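Pay the Person Holding the Controls
By Zuzana Vlček
Jan 7, 2019

Most of what gets written about teaching robots is about the software. I think the person doing the showing matters more, and that we treat that job badly.

At Plitell I spent from June to the end of the year on drink service tasks. We recorded 432 demonstrations of one job, moving ice from a bucket to a cup. An operator drives the arm by remote control, the joint positions get saved, and the model learns from the recordings. We kept 238 of them. The rest were too slow, or had a pause in the middle where the operator was thinking.

Manolis Konstantinidis did nearly all of the good ones. He used to work behind a bar, and it showed in how he turned the scoop before it reached the ice. I had written four pages of instructions for operators and none of them mentioned that turn.
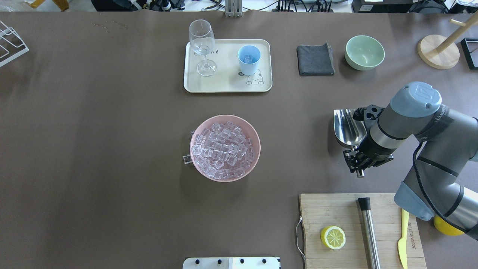
Ice scoop in the gripper, cup on the tray at the far side of the bucket.

People I respect disagree with me. Dalibor Oravec argues that volume fixes everything, and that 2,000 average demonstrations beat a small careful set. He may be right for picking up blocks. Ice slides and sticks together, and an average of many hesitant scoops is still a hesitant scoop.

Operators are usually hired by the hour and left off the paper – we did this too. I would put their names on it, and I would ask them what the task is before writing it down for them.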